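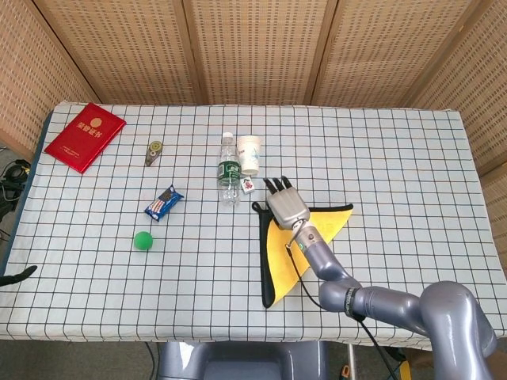 *Certificate of honour on a checked tablecloth.*

## Entering a school team for the Brumach Bridge Challenge

Teams have up to six pupils and one named teacher. Entries close at noon on the last school day of October.

1. Ask the school office for the Brumach school code. Home-educated groups use code 1916.
2. Open the entry form and choose **New team**. Enter the code, then the teacher's work email.
3. Add each pupil by first name and year group only. Surnames are rejected by the form.
4. Upload the design sheet as a single PDF. It must show a side view, a plan view and the span in millimetres. The clear span is 630 mm and the deck must be at least 90 mm wide.
5. List all materials with their weights. Glue counts towards the total.
6. Submit, and save the reference number.

To change a pupil after submitting, open **Edit team** and enter the reference. The design sheet can be replaced once.

If the form shows error 19, the code has already been used by another teacher at the school. Write to Bożena Ostrowski at the entries desk, quoting both email addresses.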